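Minutes of the Woltden and Gullbridge Severe Weather Preparedness Group
November meeting, Gullbridge Hall, 7 pm
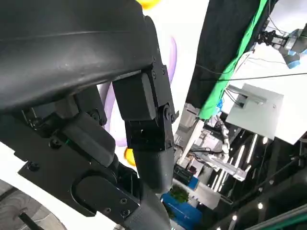
Black gripper, close up, with hinge and fingertip.

Present: ten members, a quorum for the first time since winter. Three further members were heard on the speakerphone until the storm noise, or somebody's kettle, got the better of the line.

Apologies: received from the Kurnden delegate, whose road was under water. The Chair observed that this was at least on topic.

1. Previous minutes

Accepted with one correction. Under "Heat plan", the words "the hall will be colder" should read "the hall will be cooler". Members who sat through the last meeting in the hall asked that the original wording be kept on file.

2. Matters arising

The letter to the shire about the drain at the bottom of Amini Road has been answered. The shire thanks the group for its interest in drains. A second letter will be sent, with less interest in drains generally and more in that one.

The borrowed sandbag filler has gone back to Kurnden. Kurnden says it came back without its chute. The group's position remains that it arrived without its chute.

3. Review of the October storm

The Secretary tabled a summary. The rain gauge at Woltden school recorded 71 mm overnight and the one at the Gullbridge depot recorded 54 mm. A member who lives halfway between them has a gauge of his own and wished his figure included. It was noted that his gauge is under a gum tree and that the figure would be included in spirit.

The severe weather warning reached most households by early evening. The phone tree worked well down to its second branch, where it rang a number that now belongs to a dog groomer in another town. The groomer was very good about it and has asked to be kept informed.

The low crossing on Amini Road went under before midnight. The barrier was put across by hand, as the padlock key was on the far side of the creek. Two vehicles turned around. A third stopped for some time to consider the depth marker, then turned around too, and the meeting wished to record its appreciation of whoever was driving.

Power was out in Woltden until mid-morning. The generator at the hall started on the first pull, to general alarm, and ran the lights, the urn and one of the two fridges. Discussion followed on which fridge. The Chair ruled that the fridge with the milk in it would have priority in any future event, and that the other fridge's contents were a matter for the bowls club.

Moved that the summary be received. Carried.

4. Evacuation point

The shire has asked whether Gullbridge Hall should stay listed as the evacuation point, given that the car park floods. Points raised:

The hall itself has never flooded. The car park has flooded every time it was needed.
Woltden school is higher, but its key holder goes to the coast for most of January.
The church has offered its annexe, which sleeps few and smells strongly of camphor.
People will go to the hall whatever the sign says, having always gone to the hall.

After lengthy discussion it was agreed to keep the hall as the main point, name the school as the second, and ask the shire for gravel. A motion to ask for bitumen was lost on the grounds of realism.

Action: Secretary to write to the shire. Chair to obtain a second school key, and to find out what it opens before putting a label on it.

5. Sandbags

Stock in the depot shed was inspected after the storm. A number of bags have perished where the sun gets at them through the gap in the door. The sand is in good condition, and most of it is still in the shed, although no longer in the bags.

It was agreed to buy new bags and hang a tarp over the gap. A member asked whether it might be simpler to fix the door. The door belongs to the shire, and it was felt that two letters in one month was enough.

The filling day will go ahead at 8 am at the depot, with a sausage sizzle to follow. Last year the sizzle came first and the output of sandbags was described in these minutes as modest.

6. Radio check

Handheld radios were tested between Woltden, Gullbridge and the lookout. Woltden could hear the lookout. The lookout could hear Gullbridge. Gullbridge could hear a truck driver giving his opinion of the highway. New batteries are to be bought and the test repeated from the top of the hall steps, where reception is better and there is a rail to hold.

Members were reminded that "over" is said at the end of each message, and that it isn't necessary to say it while thinking.

7. Community information

The flyer on preparing for storms is ready for printing. Changes agreed: the line on trampolines is to be moved to the top and put in bold type. The drawing of a cloud is to be made less cheerful. The advice to "clean gutters regularly" is to become "clean gutters before the end of the month", as several members admitted to having their own understanding of regularly.

Flyers will go to the Woltden store, the Gullbridge post office and the Kurnden tip, where people have time to read while they queue.

8. General business

A member asked whether the outlook for summer was for more rain or less. The Secretary read out the seasonal outlook, which gave a fair chance of either. The member thanked the Secretary.

The hall's barometer has been stuck on "Change" since before the last carpet. It was proposed that it be repaired. It was further proposed that it be left alone, having been right more often than most of us. Left on the table, and also on the wall.

A request was received for a siren. The group discussed cost, noise, the horses on the creek side and who would be allowed to press it. There were seven offers on the last point. Held over to the next meeting.

The urn needs a new tap. In the meantime the cup under it is to stay under it.

9. Next meeting

First week of the new month, 7 pm, at the hall. If the car park is under water, at the school. If the school key has not turned up, on the school verandah, and members should bring a chair and a coat.

Meeting closed at 9.10 pm. It had started to rain.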